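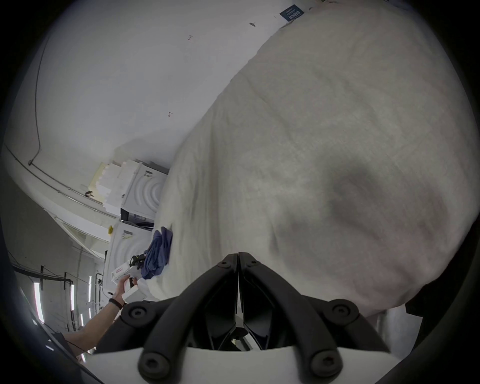 White fabric, softly wrinkled.

Wangate Raft Race returns to Lustumley Pond, with a height limit

By Rokeya Siriwardena
July 24, 2021

Print | E-mail

The Wangate Raft Race will be held tomorrow on Lustumley Pond, starting at 2 p.m., weather and buoyancy permitting. It was first set for June, but the pond was low enough then that a raft race would have been more of a raft walk.

Nineteen crews have signed up. That is three more than the pond can comfortably hold at one time, so the first 16 will go off together and the rest will race in a second heat against each other and whatever the first heat leaves floating.

The course is the same as always: out from the boat ramp, around the orange buoy, and back. Crews may paddle, pole or kick. Motors are banned, as are sails, ropes tied to people on shore, and, under a rule new this year, any raft taller than it is long. Longtime spectators will remember the three-story lighthouse entered by the Dissanayake Hardware crew, which led for most of the race and then lay down across four other boats.

"It was a very good lighthouse," said race director Sandamali Amarasinghe, who was in one of the four boats. "I just think we've all seen it now."

Dissanayake Hardware has entered again. The store describes this year's raft as "mostly flat."

Every raft has to be homemade and has to fit through the park's main gate without the gate being taken off its hinges. Inspections start at noon on the grass by the ramp. Anything held together only with tape will be sent to the repair table, where there will be more tape. Each crew member must wear a life jacket for the whole race, including the part where the crew stands in waist-deep water arguing about whose idea the barrels were.

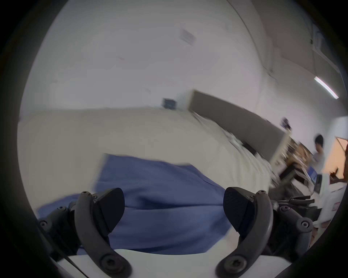 Entry is closed, but watching is free. The best view is from the east bank, and people who know this will have their blankets down by midmorning. The footbridge will be closed to spectators during both heats. Amarasinghe said the bridge is perfectly sound and the problem is water balloons.

Food stands will line the path from the gate to the playground, with grilled corn, lemonade, fried dough and the return of the Pavside School band boosters' chili, which is sold in two strengths, "regular" and "sign here." The band itself will play between heats from the picnic shelter. It has learned four songs and expects to be asked for one of them, the one about the drunken sailor, more than once.

For children too young to race, there will be a toy boat regatta in the wading pool at 1 p.m. Boats can be made on the spot from corks and milk cartons. The regatta has no height limit, but Amarasinghe said she is watching the situation.

Prizes will be given for first place in each heat, best-looking raft and most dignified sinking. The last of these has become the one people want. Two crews in the last race were suspected of going under on purpose, and the judges now ask that anyone hoping to win it at least make it as far as the buoy.

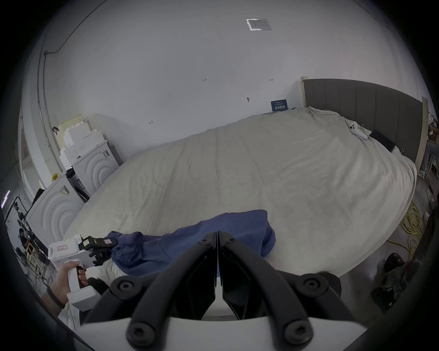 A bed and a rumpled navy-blue garment.

Parking at the park is limited to people hauling rafts. Everyone else should use the Pavside School lot, where a free shuttle will leave every 20 minutes from 11 a.m. until the last wet person has been taken back. Riders who have been in the pond are asked to bring a towel and sit on it. The park entrance on the mill side will be shut to cars all day, a fact that is posted on a large sign there and will surprise a great many drivers.

If there is lightning, the race will be put off for a week. Rain alone will not stop it, since most of those taking part plan to be wet by 2:15.

The owner of a green canoe paddle left behind at the last race can pick it up at the inspection table. It has been in Amarasinghe's garage ever since, and she would like the space.

Recent items

Library book sale extended after nobody buys the encyclopedias
Summer concerts move to Pavside lawn
Wangate pie contest seeks judges with no relatives in town
Lustumley Park playground to get new swings
Letters: The fireworks were too short. The fireworks were too long.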